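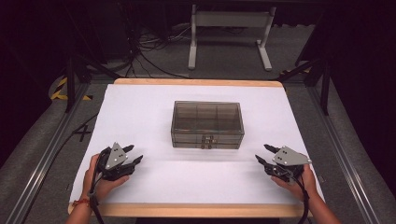 Section 2: Setting up your Cotstead desk organiser

1. Find a flat table and lay a sheet of plain paper over it, so that nothing gets scratched while you settle on a spot you like.

2. Set the organiser down with the drawer handles facing you and the open compartments uppermost.

3. Ease the drawer out gently – it may feel a little stiff the first few times, and that will pass with use – then slide it home again.

4. Fill the compartments with whatever you reach for most, and keep the drawer for spares.

Note: replacement drawers are part 428.

Caution: please don't lift the organiser by its drawer handles.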